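My Jaw and Me
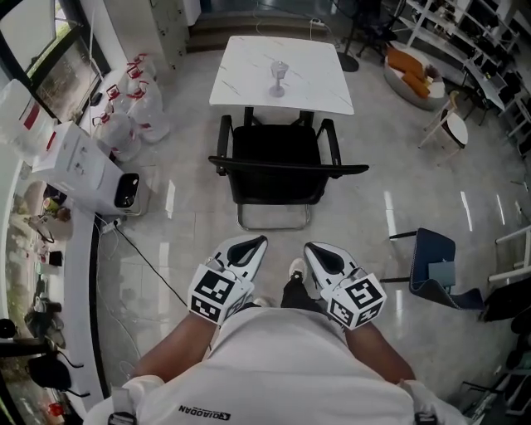
White T-shirt, black office chair.

I have been grinding my teeth at night for years, apparently with some dedication. The first person to point it out was Brenda Greenwood, my dentist in Hukstead, who looked at my molars last October and asked if I was under any stress. I said no. She wrote something down.

Bruxism is the proper word. It sounds like a minor art movement. In my case it means a sore jaw at 6 a.m., a headache over the left ear, and one cracked filling that cost me $364 and most of a lunch hour. The night guard was another $424, and my insurance has views on night guards.

The guard itself is a clear plastic horseshoe that makes me talk like a boxer between rounds. I hated it for two weeks. I found it on the floor, in the pillowcase, and once in the pocket of my robe, with no memory of putting it there. Then one morning I woke up with it still in my mouth and no headache, and I've been a grudging convert ever since.

Other things I was told to try: less coffee after lunch (fine), no gum (fine), a warm washcloth on the jaw before bed (surprisingly nice), and keeping my teeth apart during the day with my tongue resting behind the top ones. Try that last one while reading work email -- I caught myself clenching before I'd finished the subject line.

Sandra Bramwell swears by magnesium. Brenda says the evidence is thin but didn't throw anything at me. I bought a bottle anyway. It's still sealed.

Next checkup is in the spring.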